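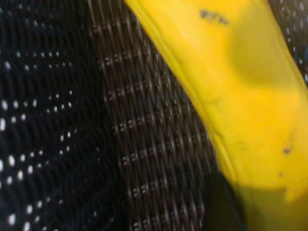
Fig. 9.1 Wrist camera view, very close range. Banana on dark woven surface.

Chapter 9
Comparing Grippers on Soft Goods

By now you have a working arm, a calibrated wrist camera and at least one gripper that closes when told to. Good. Chapter 8 stopped at rigid parts: blocks, bolts, the Nulberg test cubes. Fruit is harder. Curved, bruises easily, no two alike, and the peel hides damage until the next morning.

The running case for this chapter is a bench comparison of two finger sets, the Fisasano parallel pair and the Rerora compliant pair, same arm, same controller, same wrist camera. Task: banana and basket. Sounds easy. Read Section 9.3 before you decide.

What you need before starting

A finished hand-eye calibration (Chapter 6). The force log format from Chapter 7. Some 3 hours of bench time, more if you have to swap fingers by hand. A notebook, paper is fine.

9.1 What the wrist camera gives you

Up close, a lot of peel and very little else. In Fig. 9.1 neither the stem nor the tip is in view, so a pose estimate that depends on finding the ends has nothing to work with. What you do have: a strong color edge, yellow against dark weave, and the long ridge in the peel. Both are usable. The weave is a nuisance, its small highlights repeat and a feature matcher will happily lock on to the wrong row. Mask it out first, then match.

Speckles help too, but dont build a method on them. Next banana, different spots. 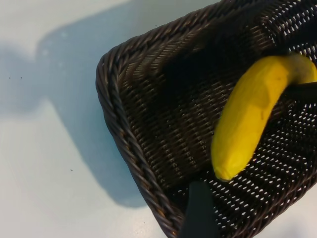

Fig. 9.2 Wider wrist view. One finger crosses the fruit near the stem end, the other is just below the tip.

9.2 Fingers in view

Back off and the geometry comes back. Arc of the fruit, tip, basket rim, part of the tabletop. You also get the fingers, and they cover things. The finger near the stem end in Fig. 9.2 hides a piece of the peel. Note the arm's shadow on the white table as well. Soft edged, but a simple threshold can still take it for an object.

Log both problems seperately, occlusion and shadow. The Espinoza scoring sheet at the end of the chapter has a column for each.

9.3 Setting up a fair comparison

The full data set has 767 attempts, of which 214 were thrown out for a controller fault. Throw out by rule, written down before the run. Never by eye afterward. Same fruit for both finger sets, swap the order halfway, and record closing force at first contact as well as at lift. Start with the force limits.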